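The Chair That Lives in Three Rooms

I have been trying to get rid of a chair since July. It is a perfectly good chair. It came with the apartment on Voyle Street, it followed me to the house in Pastberg, and it has now been in every room here except the bathroom, where I measured and it would fit.

The trouble is that I sit in it. Not well, and not for long. It has a low seat and a high opinion of itself, and after 17 minutes my left leg goes to sleep. But it's where I put on my shoes, and where I read the mail I don't want to read, and where the cat goes to be disappointed in me. You can't hand something like that to a stranger with a pickup truck.

I did try. I listed it for free on the town board, with the words "sturdy" and "characterful," and got 13 replies. Ten wanted to know if it was still available and then vanished from the earth once I said yes. One asked if I would deliver it to Flarholm, a drive of 198 miles. One offered me a different chair. The last was Ieuan Samuel from two doors down, who could have knocked.

Ieuan came over, sat in it, crossed his legs, uncrossed them, and said it reminded him of a dentist he used to like. Then he drank my coffee for an hour and went home without the chair. I found out later he'd told half the block it was haunted. It squeaks. There's a difference.

My sister-in-law Gwenllian Cadwaladr believes in a system where you hold each of your belongings and ask yourself if you'd buy it again today. I like Gwenllian and I have seen her garage. I held the chair, as far as you can hold a chair, and the answer was no, I would not buy it again, and I did not buy it the first time. She says that counts as a yes to getting rid of it. I said it counted as a technicality and we moved on to lunch.

So I decided to fix it up instead, on the theory that a nicer chair would be easier to part with. I now see the hole in this. A man at the upholstery place in Tongate quoted me $1,466 for new springs, new webbing and a fabric he called "oatmeal, but braver." I thanked him and backed out of the store the way you would back away from a goose.

That left cushions. I have become a person with views on cushions. Square ones slide. Anything with a tassel ends up in the cat. Round ones stay put but make you feel you're being served on a plate.
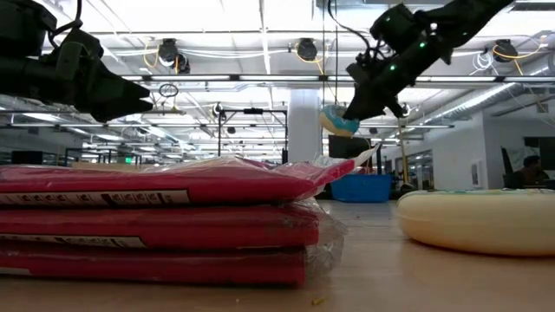
Page last changed: 2026-03-26

A cream cushion is the safe choice, everyone tells me, and everyone who tells me this owns no cat and drinks no coffee. I got one in a dark green that the store called "moss" and that looks, under my lamp, like a wet parking lot. It adds two inches to the seat. My leg now lasts nearly half an hour.

Ieuan has been back to try it. He thinks the squeak has changed key. He also asked, very casually, whether I was still looking to get rid of it, and I heard myself say I'd have to think about it.

It's by the back door this week. The light's better there, and the cat has already moved in.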